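Knitted cloths: washing, drying and folding them so they stay nice

I've got a drawer by the sink that used to be the worst drawer in the house. Knitted dishcloths, knitted face cloths, a couple of those stretchy ribbed things that could be a towel or a scarf depending on the day, all shoved in on top of each other. Every time I wanted one I pulled out three. So over the holidays I emptied the lot onto the table and sorted out how I wash them and how I put them away, and since a few of you asked after the tea towel post, I'm writing it all down before I forget!

Washing first. I used to throw them in with the bath towels and wonder why they came out the size of a pillowcase. Knitting stretches when it's heavy with water and something else is yanking on it, so now mine go in a mesh bag with the top tied shut. Cotton ones get a warm wash with the kitchen stuff. Anything with wool in it goes in the basin with cool water and a little squirt of dish soap, and I leave it alone for 30 minutes while I do something else. Don't rub it. You just press down a few times with flat hands, let the water out, fill it up again, press again.

No fabric softener, please. It makes them feel lovely and then they won't pick up a drop of water, they just push it around the counter. A splash of white vinegar in the rinse does the job if yours have gone stiff. (The smell goes when they dry. Mostly.)

My neighbor Iara Sosa knits hers out of plain kitchen cotton and boils them in a stockpot once a month like her grandmother did. I've tried it with the white ones and they came up beautifully. I would not try it with a strong color, because I did try it with a red one and I now have a pink pot holder that was never meant to be pink.

Getting the water out is where most people wreck them. Wringing is bad news for ribbing – it twists the columns and they never quite line up again. Lay the cloth on a dry towel, roll the whole thing up like a jelly roll and lean on it. I kneel on mine. Then unroll it, and give the cloth a gentle tug, first the long way and then across, until the edges look straight.

Dry them flat if you can. I use the top of the dryer with a towel over it, or a cooling rack, which lets the air in underneath. If you have to hang them, hang them over a rail at the middle and never from one corner with a clothespin. You get a little pointy ear on the corner and it's there for good. Ask me how many of mine have ears!

Now the folding, and this is the part that fixed my drawer. Knitted things are springy, so the neat little square you make with a flat tea towel just puffs up and falls open. I fold mine into long strips and stand them up.

It goes like this. Lay the cloth down with the ribs running away from you, toward the back of the table. Smooth it with the side of your hand, going along the ribs. Going across them drags the whole thing out of shape and you'll be chasing it around the table. Bring the left edge in to the middle, then the right edge, and then close it like a book. You want a long strip, narrow enough to stand in your drawer. Then pick it up from the middle of its length and let the two ends drop together. The top will sit in a soft, loose loop, and that's fine, leave it round. If you press a hard crease into it you'll see the line every time you unfold it.

Then in it goes, loop side up, next to its friends. I pack them close enough that they hold each other up but I can still get two fingers in between. When I want one I take hold of the loop and lift, and the others stay where they are.

Bigger pieces need one more fold, and really thick ones I roll instead. Henryk Sobczak wrote in to say he rolls everything and keeps it in an old bread tin on the counter, and I like the idea a lot, though my counter is not a place where a bread tin would survive.

A few odds and ends while I'm at it:

Snags. Never snip them! Turn the cloth over, push a crochet hook through from the back and pull the loop to the wrong side, then stretch the knitting a little all around it. If the loop is long you can work the slack along the row with a blunt needle, stitch by stitch. It's fiddly but it's nice to do in front of the TV.

Loose ends. Weave them back in before the next wash. I keep a darning needle stuck in a cork at the back of the drawer just for this.

Drawer liner. Anything with a rough wood bottom will catch on knitting. I cut up a leftover roll of shelf paper, but an old cotton pillowcase folded flat works too and you can wash it.

How many to keep. I'd gotten up to 23, I'm embarrassed to say. The ones with holes went to the garage for bike chains and muddy boots, a stack of the good ones went to my sister, and the rest fit in one row with room to spare.

Smell. If a cloth still smells sour after a wash, it sat damp too long. Soak it in hot water with a spoonful of washing soda (cotton only, keep wool well away from it), rinse it twice and get it dry the same day.

If you've got small kids around, give them the strip folding to do. Mine come out a bit fat on one side when the six-year-old is in charge, and they stand up in the drawer all the same.

Next time I'm doing oven mitts, which have been glaring at me from their hook since Thanksgiving.

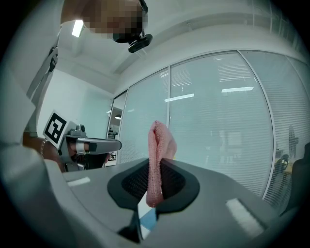 Pink ribbed knit, folded into a long strip with the loose loop at the top.

You might also like
Tea towels: the great January clear-out
What I keep under the sink (and what I threw away)
Getting candle wax out of a tablecloth
Shelf paper without the bubbles
Mending a wool sock, slowly
Labels for jars that come off again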